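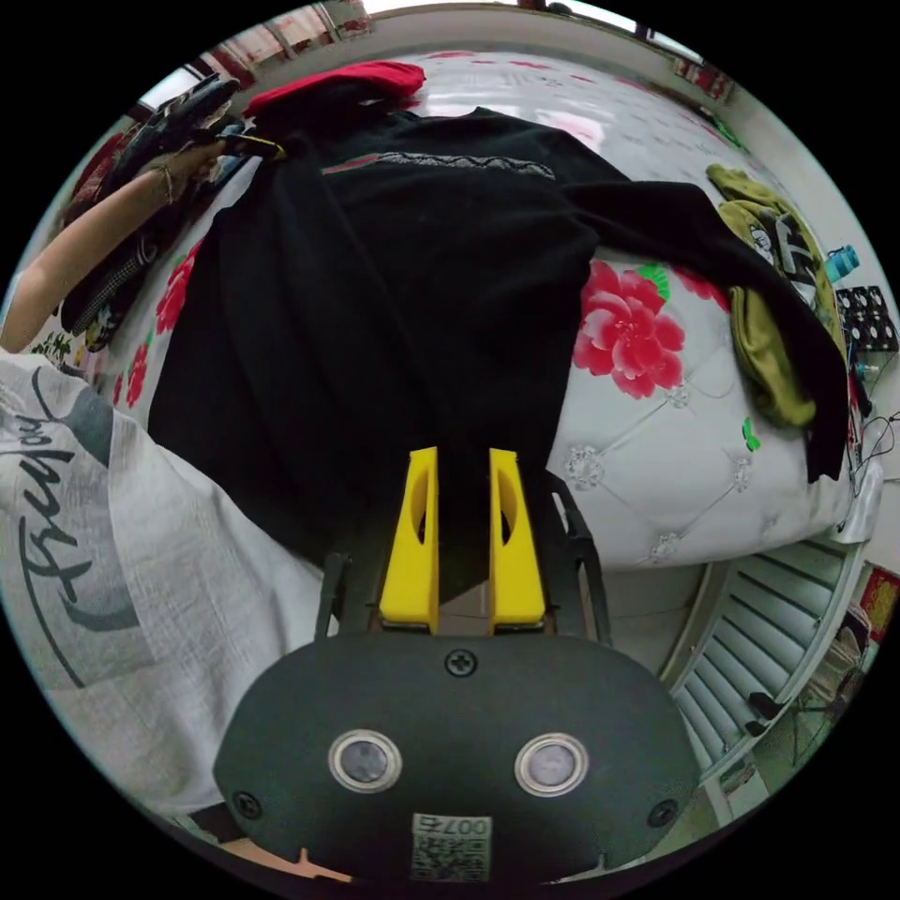

BILTEDO, mercredi 25 septembre 2024

Figure 2. Pull noir en maille, bande décorative à zigzag gris en haut de la poitrine.

1132 partages

4. Location et achat des costumes dans les longs métrages à petit budget

La section précédente portait sur les décors. Celle-ci traite du poste costumes, que les devis présentent souvent sur une seule ligne et qui regroupe des dépenses de nature différente : location auprès d'un fonds, achat en boutique, retouches, nettoyage, transport. Nous avons repris les pièces comptables de deux films contemporains, Pullgate et Min, et les bons de sortie du loueur Zetach pour les mêmes périodes de tournage.

4.1. Constitution du relevé

Le relevé compte 1378 pièces, accessoires compris. Une paire de chaussures vaut une pièce, de même qu'un ensemble loué sous une seule référence. Les vêtements apportés par les figurants ne sont pas retenus, faute de trace écrite dans les deux productions. Les doublures d'un même vêtement, achetées en plusieurs exemplaires pour les cascades ou les scènes de pluie, sont comptées séparément.

Les bons de Zetach indiquent la date de sortie, la date de retour et l'état constaté. Pour les achats, seule la facture fait foi. Lorsqu'une facture regroupe plusieurs articles sans détail de prix, le montant a été réparti à parts égales. Ce procédé écrase les écarts entre un manteau et un tee-shirt, mais il ne modifie pas le total.

4.2. Résultats

Dans Pullgate, dont l'action tient en quelques jours, la location domine pour les rôles principaux et l'achat pour les rôles secondaires. Min présente la répartition inverse. Le tournage y a été interrompu en juin, puis repris, et la production a préféré acheter les tenues des personnages principaux pour ne pas payer la période d'arrêt. Les mailles et les vêtements de nuit, peu demandés chez le loueur, sont presque tous achetés dans les deux films.

Les frais de nettoyage s'élèvent à 1000 euros pour Pullgate et à 2000 euros pour Min. Le second montant comprend une remise en état facturée après le retour tardif d'un lot.

4.3. Limites

Deux films ne permettent pas de conclure pour l'ensemble de la production indépendante. Les tarifs relevés sont ceux d'un seul loueur, et les remises accordées oralement n'apparaissent pas dans les bons. La revente des pièces achetées, pratiquée en fin de tournage, sera examinée à la section 5 avec celle du mobilier.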